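# Standow

Standow is the little packing list generator I wrote after I got to a campsite for the third time without a can opener. You give it a plain text file of your stuff, tell it how many nights you'll be gone and what the weather looks like, and it spits out a list you can print. That's really all it does!

## What's in the box

The main file is `gear.txt`, which has 292 items in it right now. Each line is a name, a weight in grams and a few tags (`rain`, `cold`, `kitchen`, whatever you like). I weighed almost 70 of them on my own kitchen scale and copied the rest from labels, so don't plan a mountain crossing on my numbers. Weights that came off a label have a `~` in front.

There are also two sample trips:

- `brirnarside.trip` is a wet weekend, two nights, heavy on socks
- `mostden.trip` is a week in August with a car, so I got lazy and packed everything

## Running it

You need Python and nothing else. Type `python standow.py mostden.trip` and the list lands in your terminal. Add `--bags` if you want it split up by bag. I set the limit at 30 items per bag, which you can change at the top of the script (mine is a big duffel, yours may not be).
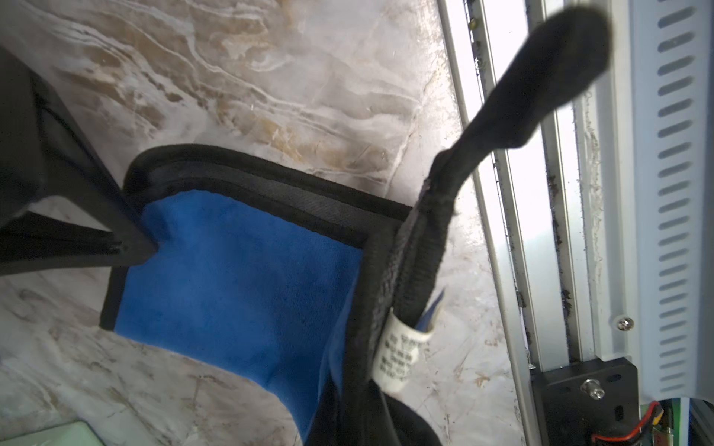
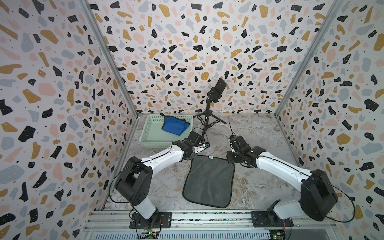
The splitting is pretty dumb, I'll admit. It goes down the list from heaviest to lightest and starts a new bag when the current one is full. It won't keep your stove with your fuel unless you give them the same `group` tag, and it has no clue that a sleeping pad is bulky. I tried adding volume once and hated measuring everything, so I ripped it out again.

Older lists from Zaidi, the spreadsheet I used before this, can be pulled in with `import_zaidi.py`. It chokes on commas inside item names. Take those out first and you'll be fine.

## Changing stuff

Go for it! New items are welcome as long as the weight is under 100 characters of explanation, please. Socks are always counted in pairs.

Related

- Zaidi (old spreadsheet)
- Standow printable templates
- Brirnarside trip notes
- Mostden food list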